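Henddale Toy Library – progress report to the Nigatu Fund
5 July 2023 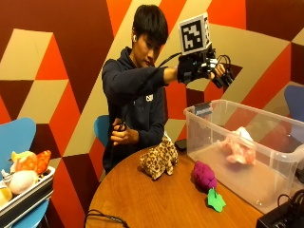
What has the grant paid for since January?
Clear plastic storage bins, trays for the soft toys and a good stock of new plush, with 447 pounds still to spend. We now have 69 soft toys on the loan list, and the fruit ones go out faster than anything else!

Sorting is done at the round table, and the purple grapes and the leopard print toy both have their place in the new system. Bezawit Teshome has rewritten the labels so families can see which bin a toy goes back to, and returns are so much quicker for it – we used to lose half a morning to them.

Still to do: the Lididach shelves, which Tekle Ambaye is collecting next week, and a second round of mending. We'd love you to come and see it all once the shelves are up.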